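Ticket: Felari dishwasher stops at 15 minutes left
Status: Open, again
Priority: Low (your choice, I had picked High)

The display counts down to 15 and sits there, humming. I left it overnight once and in the morning it still had 15 minutes to go.

Tried so far:
Power off at the breaker, 2 minutes. No change.
Cleaned the filter. Disgusting, no change.
Ran the Irolov descaler your chat window recommended. The kitchen smells of lemon - still 15.

Error code is E7, which the manual lists as "see E9." There is no E9.

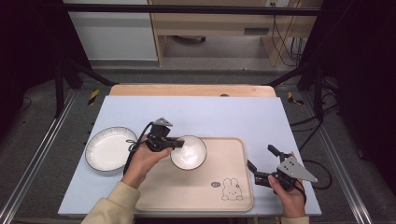 Update, April: your reply asks whether the door is closed. It is. I have now closed it with feeling. Please send a technician, or at least the missing page with E9 on it.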